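Sorting out the drawers: small boxes, loose packets and the things that end up at the back

Zavesley Home Notes — updated 15 Mar 2024 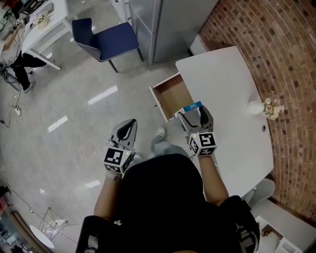
A small blue-and-white box at the mouth of an open drawer.

Most drawers go wrong in the same way. Things are put in flat when there is room, then on top of each other when there isn't, and after a few months the bottom layer is out of use. The tips on this page were put together from our own kitchen and workroom, and from readers' letters over the years. They need very little buying.

Emptying first

Take everything out. Doing half a drawer and pushing the rest to one side saves ten minutes and costs you the whole job, as the pushed half never gets done. Spread an old sheet on the floor or the table and tip the lot onto it.

Pull the drawer right out if it will come. Older wooden drawers lift at the front and slide free. Metal runners usually have a plastic lever on each side, one that goes up and one that goes down, and both have to be pressed together. If yours won't budge, leave it in place and use the narrow nozzle of the vacuum cleaner.

Wipe the inside with a cloth wrung out in warm water and a drop of washing-up liquid. Unvarnished wood should not be soaked. Leave the drawer standing on its end by an open window until it is fully dry, overnight if you can. For a musty smell, put a saucer of bicarbonate of soda in the closed drawer for two days. Lavender bags cover the smell for a while but don't shift it.

Measuring

Write down the inside width, the depth from front to back and, most important, the clear height. Measure height from the base to the underside of the rail or worktop above, not to the top of the drawer side. In our last kitchen there were 8 cm of clear height in the top drawers, and every organiser tray we brought home for them caught on the rail.

Keep the measurements on a card taped to the underside of the drawer.

Small boxes

Small cartons such as plasters, fuses, tea, drawing pins and sewing needles are best stood on end with the label facing up. You lose a little height and gain the whole floor of the drawer. If the label is on the broad side only, write the contents on the end flap in pencil or ballpoint. Felt pen smears on shiny card.

Put boxes in from the back, tallest first. A row of boxes will stay upright if it is snug but not tight. Fill a gap at the end with a folded piece of cardboard, and take that out when you buy something new.

When two boxes of the same thing are both part-used, tip one into the other and throw the empty away — except with medicines. Tablets stay in their own box with their own leaflet, as the batch number and the date on the box belong to those tablets and no others. Medicines shouldn't be in a low drawer at all where there are small children. Use a high cupboard with a catch, and not one over the kettle or the cooker.

Cardboard gets soft in a steamy kitchen. The drawer next to the hob is the worst place for tea bags, stock cubes and yeast sachets. Move them to the far side of the room and use the hob drawer for spoons, tongs and oven cloths.

Dividers from what you have

Shoe boxes cut down to the right height are good enough for most drawers. Mark the line all the way round with a ruler before cutting, and cut with a craft knife against a metal edge. Two layers of card glued together last several years. Ice-cream tubs are the right depth for many kitchen drawers and can be washed.

For fixed dividers, thin plywood strips can be slotted together. Cut each slot halfway through, as wide as the strip is thick, and test on a scrap before you cut the rest. They needn't be glued to the drawer. A dab of candle wax in the slots helps if they are stiff.

We have had a set of beech dividers from Jornelow in the cutlery drawer for four years. They are sturdy and the springs have held. They mark the drawer sides slightly where the pads press, so put a scrap of felt behind each end.

Liners

Wallpaper offcuts make a decent liner for clothes and stationery. In a kitchen drawer use something that wipes down. Cut the liner a few millimetres short on each side or it will ride up at the corners and stop the drawer closing. Don't stick it. A liner that lifts out can be shaken over the bin, and in a cutlery drawer that wants doing every few weeks.

Old rubber-backed matting sometimes bonds itself to varnish. If it has, warm it gently with a hairdryer and peel it slowly, then take off the residue with a rag and a little white spirit. Have the window open and let the fumes clear before you put anything back.

Sticking drawers

Wooden runners: rub a plain white candle along the runner and the bottom edge of the drawer side. Work the drawer in and out, then rub again. Soap does the job too but draws damp in some houses.

Metal runners: wipe out the old grease and fluff with kitchen roll, and put on a very thin smear of fresh grease. Cooking oil turns gummy and you will be back where you started by September.

A drawer that sticks only in wet weather has swollen. Wait for a dry spell, see where it rubs by chalking the edges, and sand those places lightly. If you plane it in the middle of a damp winter it will rattle all summer.

A drawer that sticks in all weathers may have a dropped base. Look underneath. The base often sits in a groove and is held at the back by one or two pins. Push it up, re-pin it and run a little wood glue along the joint.

What not to keep in a drawer

Loose batteries, particularly the square nine-volt kind, which can short against a key or a paper clip. Keep them in their packet or put tape over the ends.

Matches and lighters in the same drawer as oven cloths.

Superglue on its side. Stand it upright in a jar with a lid.

Sharp knives, unless they have guards or a block made for drawers. Cork pushed along the point and edge will do for one or two.

Readers' letters

A reader in Kistholm keeps a shallow tray at the very front of each drawer for anything that doesn't yet have a home. When the tray is full it gets sorted, and not before. We have tried this in the hall chest and it works well there. In the kitchen the tray filled with elastic bands.

Mrs Baranauskienė writes to say that she stores spare buttons in old spice jars laid on their sides, with one of each kind glued to the lid. Use the small jars. The large ones roll when the drawer is opened sharply.

Several people have asked how to stop packets of seeds sliding about. Stand them in a narrow box like index cards, in sowing order, with a card between each month. Keep the box somewhere cool and dry, so not in a greenhouse and not above a radiator.

Putting it all back

The things you use daily go at the front, at hand height. Heavy items go in the bottom drawers. Never load the top drawer of a freestanding chest while the lower ones are empty, and fix any tall chest to the wall with a bracket if children are about.

Shut the drawer firmly once and open it again before moving on to the next. If anything has toppled, the row needs another piece of card.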